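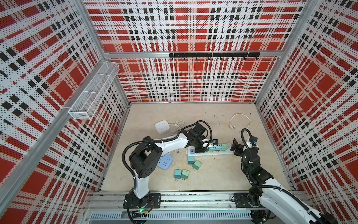 FOR RELEASE 12/01/2025

Dellwood Would Like a Word About Your Cords

Home storage maker introduces Prondwood, a plaid wall system for the electrical odds and ends most households keep in a drawer that no longer closes

Dellwood, the home storage company best known for shelves people buy in January and put up in the fall, today announced Prondwood, a set of perforated wall panels, rails and baskets meant for power strips, plug adapters, cube sockets and the long white cables that come with them. The line goes on sale in January, when the company's customers are traditionally at their most hopeful.

Prondwood comes in one pattern, a large red, white and black plaid. There is no gray version. There was a gray version for most of the spring, and the design team found that once it was on a wall, people set things down in front of it and forgot it was there.

"A white cable on a white wall on a pale floor can stay lost for a year," said Glenys Te Moana, Dellwood's head of product. "Put a red check behind it and it shows up right away. You may not enjoy the red check. I've had letters. But you will find your cable."

What's in the set

The starter set has 3 panel walls, made to stand around a work surface on three sides, with silver aluminum corner posts where the walls meet. An aluminum beam runs across the back wall and carries a black hook rail with seven small hooks. A long white wire mesh basket with divided compartments clips to a corner post. The panels are covered in small round holes in a tight grid, and customers who like to move things half an inch to the left will be able to do so for the rest of their lives.

The set sells for $169. Extra rails and baskets are sold separately, because Dellwood is a business.

The hooks are small on purpose. An early rail, known in the office as the coat rack, had hooks big enough to take an armload of cable each, and testers promptly gave each of them an armload of cable. The smaller hook holds one coiled cord comfortably and a second one grudgingly. A third slides off onto the floor, and the company considers this a feature.

The basket is for the pieces that won't hang. Cube sockets, the squat kind with outlets on the top and sometimes a button, have a cable at one end and a brick's worth of body at the other, and they swing around on a hook like a bad chandelier. Plug adapters don't hang at all. Dellwood suggests giving each kind its own compartment and accepting that the last compartment will be for batteries, a single key and a rubber band.

Fifty-two homes, a great deal of cable

To develop the line, Dellwood visited 52 homes and asked to see where the cords were kept. Most people said, "Which ones?" Mohsin Usmani, who ran the visits, came back with a thick folder of notes and a new firmness about labeling.

"Everyone had a plug they were afraid to throw out," Usmani said. "They didn't know what it went to. They were sure it went to something. One man had moved it between four apartments."

Usmani's notes shaped the part of Prondwood that costs nothing, the sorting method printed in the 16-page booklet that comes with each set. It asks the owner to spread everything out on a clear floor or table before a single item goes up on the wall. Power strips go down first, laid out straight, since they are the longest and tend to be holding something. Adapters come out of the strips and stand together. Cube sockets go off to one side with their cables loosely coiled next to them. Small plugs are done last, one at a time, and get a colored tag.

The tags were the subject of some debate. The booklet now recommends one color per room, chosen by whoever in the house cares most. It does not recommend writing "misc." on a tag. Two testers did so anyway and have been spoken to.

Anahera Henare, who wrote the booklet, said the spreading-out stage is where most people stall. "It looks worse before it looks better, and it looks worse for quite a while," she said. "You've got strips and sockets all over the place and you're sitting in the middle of it holding one plug. I put a page in there that just says to have lunch."

A few plain rules

The booklet also has a page of safety notes, which Dellwood asks people to read before lunch:

Unplug everything at the wall before you start sorting.
Don't plug one power strip into another, however short the first one's cord is.
Keep coils loose. A cord wound tight enough to fit a very small space will crack sooner.
Don't run a strip while it is hanging on a hook or sitting in the basket with its cord wrapped up.
If a plug is scorched, bent or rattles, it doesn't need a hook. Take it to an electronics drop-off.

Prondwood is for storing and sorting electrical items. It does not supply power and it has no app. Retailers have asked about the app.

The matter of Baxter and Bello

Longtime customers will remember Dellwood's two earlier tries at the cord problem. Baxter was a lidded box that hid a power strip nicely and, with the lid on, gave the cables no way out. Bello was a set of fabric pouches in one shade of cream, which buyers described as attractive and impossible to tell apart. Both have been retired. Owners who mail in proof of either purchase will receive one free Prondwood hook rail, and the thanks of a department that would like to move on.

"Hiding cords was our mistake, twice," said Vasylyna Karpenko, who manages Dellwood's storage lines and inherited the leftover Baxter lids. "People hide them very well already. We'd like to have the things out where you can see them, hung up, with some room left over. I have empty hooks at home right now and I find them restful."

Karpenko noted that she would be glad to hear from anyone with a use for Baxter lids.

Availability

Prondwood starter sets will be available in January from Dellwood's website and from stores that already carry its shelving. Additional hook rails and wire baskets will ship at the same time. The corner posts fit only Prondwood panels. Installation takes one person and a screwdriver, or two people and a longer conversation about whether plaid goes with the curtains.

Press samples are limited. Reviewers are asked to supply their own cords, and the company is confident they can.

About Dellwood

Dellwood makes shelves, rails, baskets and boxes for the parts of the house guests aren't shown. It is privately held and moderately tidy.

Press contact

Noel Ambrosio, Dellwood Press Office
Requests for samples, booklets and Baxter lids should be sent through the press page of the Dellwood website. Please put the word "plaid" in the subject line.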